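Jurkolgate Process

The Jurkolgate Process is the name of a series of diplomatic talks between the upland republic of Prullier and its coastal neighbor Ostby, together with three observer states. The talks deal with the shared border, the return of displaced families, and the treatment of prisoners held by both sides. They take their name from the town of Jurkolgate, where the delegations met for the first time in an old customs house close to the border bridge.

Background

The border between Prullier and Ostby follows an old line which is first mentioned in a land charter of 1522. The charter describes the line by rivers and hills, and several of the rivers have changed their course after it was written. For this reason both countries have maps which they consider correct, and the maps do not agree in the valley of the Mathebula River. The valley has good soil and only one paved road, and control of this road was the main subject of dispute during most of the modern period.

After the closing of the road, families in the valley were separated from their relatives, and farmers could not reach fields which they owned on the other side. Both governments arrested persons who crossed without papers. Human rights groups in the region made a list of 74 prisoners whose cases were never brought before a judge. The list became important later, as it was the first document which both delegations accepted without changes.

First round

The first round started in January and continued for nine days. The head of the Prullier delegation was Shireen Gumede, at that time deputy foreign minister. Ostby did not send a minister to the opening, and this was understood in Prullier as a sign of low interest. The Ostby side explained that its constitution does not permit a minister to negotiate on territory before the parliament has voted. The vote was held during the second week, after the delegations had already left.

Only one agreement was signed in the first round. It established a telephone line between the two border commands, to be tested each Wednesday. The agreement has four articles and is still in force.

Second round and the Mathebula Protocol

The second round produced the text known as the Mathebula Protocol. It has 33 articles, of which the longest is about the road. According to the protocol, the road is open to civilian traffic from both countries during daylight, and no military vehicle may use it without notice given 40 hours before. The protocol does not decide to whom the valley belongs. It says that the question "remains with the parties," a phrase which was proposed by the observers after both sides had refused stronger wording.

The prisoners were the subject of a separate annex. Each side promised to bring the listed persons before a court or to release them. The annex did not give a date, and this was criticized in the newspapers of both capitals.
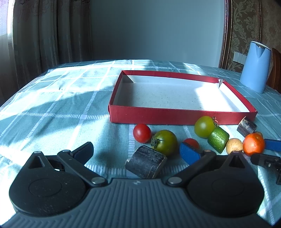 Precious Steyn wrote in a letter to the observer states that an annex without a date "is a promise made to the other government and not to the prisoner," and asked that families receive written news of each case. The letter was read aloud in the third round and was added to the record at the request of Ostby. Gumede answered that Prullier had no objection to written notices, but that the cost of them should be shared.

Third round

The third round was shorter and was held in the Ostby capital. A system of written notices was accepted, with the cost divided equally. The delegations also discussed fishing in the lower Mathebula, where the river is wide and the border is not marked, but they did not reach a result. A working group on fishing was formed and has met two times.

Reception

Opinions about the process are divided. In Prullier it is generally seen as useful for trade, and the opening of the road is named as its main success. In Ostby the opposition parties say that the protocol accepted the Prullier map in practice, although its text says nothing of this kind. Writers on international law have mostly been interested in the unusual order of the talks, in which humanitarian matters were signed before the territorial question was even put on the agenda.

The observer states have proposed a fourth round, with fishing and the remaining prisoner cases as its subjects. Ostby has accepted the proposal. Prullier has asked that the meeting take place again in Jurkolgate.

See also

Customs house of Jurkolgate
Foreign relations of Prullier
Mathebula River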